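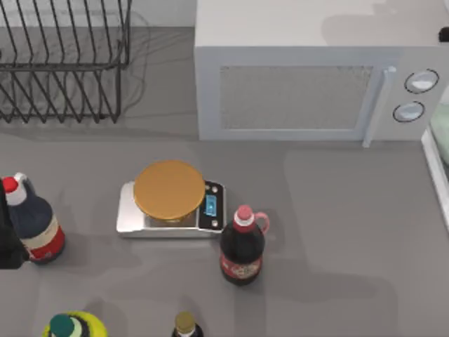 Dish rack and microwave on the gray counter.

December 25, the year I finally got the bread right

25 December 2022

Merry Christmas if you're celebrating, and happy Sunday if you aren't! The house is quiet, I have a slice of toast next to the keyboard, and I want to talk about rye bread.

Some of you will remember that I started keeping a sourdough starter last winter, mostly so I'd have something to fuss over when it got dark at four. I named her Nelley. She lived through two moves of the fridge shelf and one very bad week when I fed her nothing at all, and she came back bubbling like crazy. I love that about rye starters. They are so forgiving, and they smell like apples and wet hay and a little bit like nail polish remover when they're hungry (feed them!).

Anyway, the bread. My goal for December was one loaf of dark rye that I could slice thin without it falling to pieces. I got the idea from a bakery in Flunitz, where we stopped for lunch on a train trip years ago, and where they sold this dense, almost black bread by the half loaf, wrapped in plain paper. I ate most of mine on the platform with cold butter and I have been chasing it ever since.

Loaf number one was a brick. Loaf number two was a brick with a gummy middle, and I ate it anyway. For the third one I finally read up on what was going wrong, and it was the temperature. Rye wants to be warm while it ferments, warmer than my kitchen ever gets in winter. So I put the bowl in the oven with only the light on and a thermometer next to it, and it sat at 29 degrees Celsius for most of the afternoon, creeping up to 31 when I forgot to prop the door. What a difference! The dough puffed up and got those little pinholes on top that all the books talk about, and I may have called people into the kitchen to look.
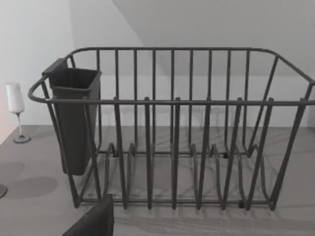 The other thing I changed was the flour. I had been using whatever the supermarket had, and this time I ordered a bag of the coarse whole rye from Tripathi Mill, which smells so good that I kept opening the bag for no reason. It soaks up a lot more water. The dough ends up like wet cement and you don't knead it, you sort of smear it into the pan with a damp spatula and smooth the top. It feels wrong the first time. Keep going!

Baking was 30 minutes hot, then 43 more with the oven turned down, and then the hard part – you have to leave it alone. A whole day, wrapped in a towel. I baked on Friday night and cut it on Saturday evening, and I was pacing by then.

And it sliced! Thin, clean slices, a bit tacky on the knife but nothing like the glue of loaf two. The crust is chewy and the inside is sour and sweet at the same time. I had one piece with butter and one with smoked fish and then a third with the Fonesier cherry jam I'd been saving, and that third one was the best thing I ate all month.

Next I want to try it with caraway, and maybe soak some of the old bread and put it back into the new dough, which I hear makes it even darker. If you've done that, please tell me how much you use, and whether you toast it first. I'll write up the full recipe once I've made it work twice in a row – Nelley is on the counter getting her dinner, so there should be another loaf by New Year's.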